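**Quilting** is the joining of two or more layers of cloth by stitches that go through all of them. In most cases there are three layers: a top cloth, a filling and a backing. The word is used for the work itself and also for the cloth which results from it. Quilted cloth is found in bed covers, coats, linings, bags, curtains and protective clothing.

Quilting should be distinguished from patchwork, in which small pieces of cloth are sewn together at their edges. A patchwork top is often quilted afterward, and for this reason the two words are mixed in everyday speech. A quilt can be made from one single piece of cloth, and a patchwork can stay without any filling.

## Layers

The top layer carries the visible stitching. Closely woven cotton is common, but silk, linen, wool and polyester are also used. A cloth with loose weave lets the fibers of the filling come through, a fault which is called bearding.

The filling, also called batting or wadding, holds still air and so gives warmth. Cotton filling is flat and rather heavy. Wool is lighter for the same warmth and springs back after pressing. Polyester dries fast and is cheap. Down is mostly kept in closed chambers, and some writers do not count such covers as quilting in the narrow sense, although the seams do the same job of keeping the filling in its place.

The backing is often plainer than the top. In bed covers it is usually one wide cloth, or two widths with a seam in the middle. In clothing it can serve as the lining, or a separate lining is sewn over it.

## Patterns

The distance between the lines of stitching is decided first by the filling. Older cotton filling had no binding between the fibers and moved into lumps if the lines were far apart. Modern filling is bonded or needle-punched and permits wider spaces.

The best known patterns are the following:

- **Diamond**, made by two sets of crossing diagonal lines
- **Channel**, made by parallel lines in one direction only
- **Onion**, made by wavy lines which swell apart and come together again
- **Clamshell**, made by rows of overlapping arcs
- **Echo**, in which the lines repeat the outline of a central figure
- **Stipple**, a wandering line which does not cross itself

Onion quilting is widely used for light jackets and for the linings of coats. The curved lines hide small errors of cutting better than diamonds do, where the eye finds at once a point that does not meet its neighbor at the seam.
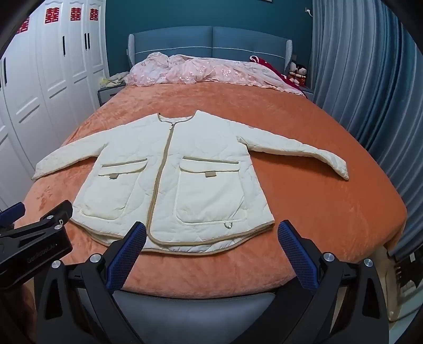
*Jacket with wavy, onion-like quilting and tan piping.*

## Hand and machine work

Hand quilting is done with a short needle and a running stitch. The layers are first basted together, then stretched in a hoop or on a large frame. On a frame several persons can work at the same time from different sides. The quality of the work was traditionally judged by the evenness of the stitches more than by how small they were.

A domestic sewing machine can quilt straight lines with a walking foot, which feeds the upper and lower layers at the same speed. For curved patterns the feed is lowered and the cloth is guided freely by hand. Long-arm machines turn this around: the cloth stays on rollers and the machine head is moved over it.

In factories, multi-needle machines quilt the whole width of the cloth before it is cut. Garment makers call this cloth prequilted. It saves much labor, but the cut edges have to be bound quickly, as the ends of the stitches open there. Piping or bias binding is the usual solution at the neck, front and hem.

## The Čierny workshops

A local tradition of quilted winter bedding is recorded in the small town of Čierny, where wool from the hill farms was used as filling. The work was done at home between the autumn shearing and the end of February, and the finished covers were sold at the spring market. The covers had usually a dark red top and a channel pattern that ran from head to foot.

In 1936 Vilém Kubíček opened a common workshop in a former grain store, with eight frames and a carding room. The workshop bought wool directly from the farms and paid the quilters by finished cover. Its account book, kept today in the district archive under the number 3539, mentions sales of up to 3000 covers in a year – a figure which Viera Charvát considers too high for the number of frames, and which possibly includes repaired covers.

The workshop closed after the carding machine was sold. Rozália Halás, who had learned there as a girl, continued to teach the channel stitch in her house in Irnen, and 30 of her paper stencils have survived. Her pupils introduced a wave pattern which the older workshop did not use. Štefánia Šimko describes it as a simplified onion pattern, drawn around the edge of a plate. Peter Ďurica sees in it a copy of printed patterns from outside the region. The question remains open.

## Bed covers

In American English, a *quilt* is normally a flat stitched cover, while a *comforter* is a thicker cover with fewer stitches and a loftier filling. A *coverlet* is thin and decorative and does not reach the floor. British usage is different, and there the word *quilt* is sometimes applied to a duvet, which has a removable cover. 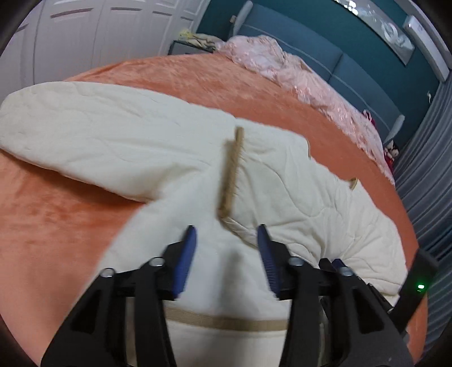
*Folded quilted comforter in cream, with a short length of twisted jute rope.*

Makers in different countries do not use the same sizes. A cover intended to hang over the sides of the bed has to be measured with the mattress in place. Quilting also makes the cloth shrink, both in length and in width, because each line of stitches pulls the layers a little. The Clarncombe handbook advises to cut the top and backing larger by one hand's width on every side and to trim after quilting.

## Care

Cotton quilts can be washed by machine in cool water if the dyes are fast. Wool filling can felt when it is agitated warm. Wet quilts are heavy and should be supported from below when they are lifted, otherwise the stitches can break under the weight.

For longer storage, quilts are rolled or folded loosely in cotton cloth. The folds should be changed from time to time – a fold kept for years in the same place weakens the fibers and leaves a line that cannot be removed. Plastic bags are not recommended for wool.

## See also

- Basting
- Patchwork
- Piping (sewing)
- Trapunto

## References

1. Charvát, Viera. *Wool and Winter Work in Čierny*. Plenard.
2. Šimko, Štefánia. *The Plate and the Wave: Stencils from Irnen*. Plenard.
3. Ďurica, Peter. "Printed Patterns and Village Quilting." Retrieved 3/5/20.
4. *The Clarncombe Handbook of Bedding*, second edition.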